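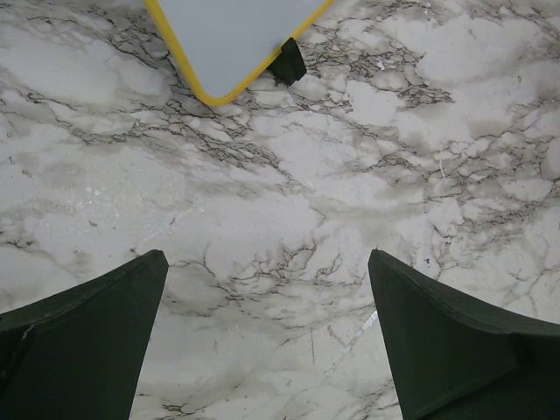 Home Stories Clubs Events Support Us Contact

Arms, Cups and a Lot of Patience: An Afternoon with the Boladdale Robotics Club

By Rosalind Quintanilla

Dolores Begay had told me to come in by the side door and follow the noise, and it was good advice. The robotics club at Boladdale has a room at the end of the science hallway, and long before I reached it I could hear two people arguing, very cheerfully, over who had changed the gripper settings.

Dolores has run the club for six years. She taught chemistry before that (she still does, in the mornings) and she says she came to robots sideways, after a student asked her to sign a form. "I thought I was signing for a room key," she told me, laughing. "I'd signed up to be the advisor. By the time I read the thing properly they had already ordered parts!"

This year's big project is called Plornen, a name that began as a typo in a file folder and stuck. The idea is simple to say and slow to do. A student guides the arm through a small household chore, over and over, and the recordings go into a program that tries to learn the chore for itself. The club wants 200 good runs of each task before the Kasevon meet, where teams from across the region show what their arms can do without a hand on the controls.

"Everybody comes in wanting to do the programming," said Kirstin Haldane, a senior who keeps the run log. "And then they find out it's mostly moving the same cup. I love it, though. You get into a kind of rhythm, and you start seeing all these little things – like how close you can come in before you close the fingers, or how much easier it is if you just wait a second."

I asked her which chore she likes least, and she didn't have to think. It was the cup and the ball. Orange on orange was Thaddeus's idea, she said, and she has brought it up with him more than once.
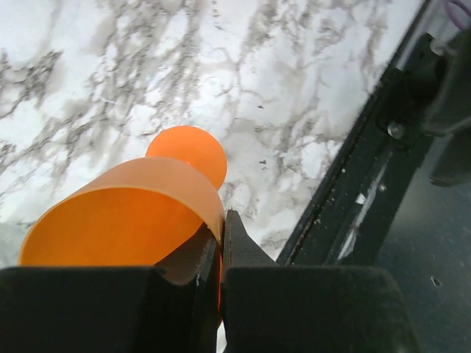

The cup and ping-pong ball task, seen from the arm's own camera.

Thaddeus Benavides, a junior, was quite ready to defend himself. "If the ball was blue it would be too easy to spot," he said. "At home your stuff isn't color coded for you. And anyway we had a bag of orange ones." He spent most of April on the grippers, and he talks about fingertips the way other people his age talk about sneakers. A thin plastic cup gives when you squeeze it, he explained, so you have to learn how far to close and then stop. He was hopeless at it in the fall. He told me so himself, and Kirstin, without looking up from her laptop, agreed.

The money side is modest. The club raised 1300 dollars from a spring supper and a raffle, and Dolores can tell you where every bit of it went, down to the cables. A local machine shop, Oyelaran, let the students come by on 2 afternoons to learn how to drill and tap a plate, and Thaddeus came back talking so fast that his mother called the school to ask what had happened.

I wondered what Dolores hopes they take away from all this, and she was quiet for a bit. "I want them to be okay with being slow," she said at last. "They're so quick at everything else. With this, you do 50 runs and then you watch them back and you might throw out half, and you have to be able to say, all right, what did I do there? Some of them find that very hard in the beginning. Kirstin cried once, she won't mind me telling you."

Kirstin did mind a little, but she laughed. She'll be studying mechanical engineering next year, and she has been handing the log over to a freshman, one page at a time, with a great many notes in the margins.

By then it was getting late and the argument about the settings had started up again – it was Thaddeus who had changed them, it seems, and he was sure he'd had a good reason. Dolores walked me back down the hallway and asked me to mention that new members are welcome in the fall, with or without experience. Students can leave their name with Bernadette Sorensen in the front office.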